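The Drutunwood cabinet, seven months on

I bought this cabinet in July, after reading a good many glowing reviews from people who had owned theirs for 14 minutes. The shop called it a piece for life. I have my doubts about any furniture sold in those words, so I said I would put up pictures once it had been lived with.

The grey is the plain sort, and I still like it. The front edge of the top has picked up a few small nicks and some lighter spots, and I don't believe I'm rough with things. Rekha Thevar has the Furkel version and swears hers is spotless — I have yet to be invited round to check.
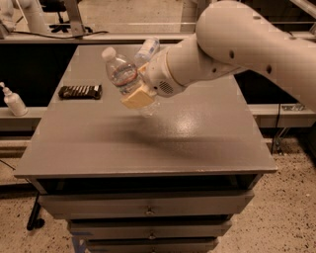
As for the top, it is square and flat and it attracts clutter. Water bottles, chocolate, post, keys. I was told a small surface would make me tidier. It hasn't, though I do clear it more often, mainly because there's no room to put a plate down otherwise.

The top drawer has a small metal knob in the middle, and I'm forever leaving it slightly open. Stendance make a soft-close kit that is meant to cure this. I'm not convinced it's worth the bother.

More pictures when I've sorted the bottom drawer.

Updated 26th February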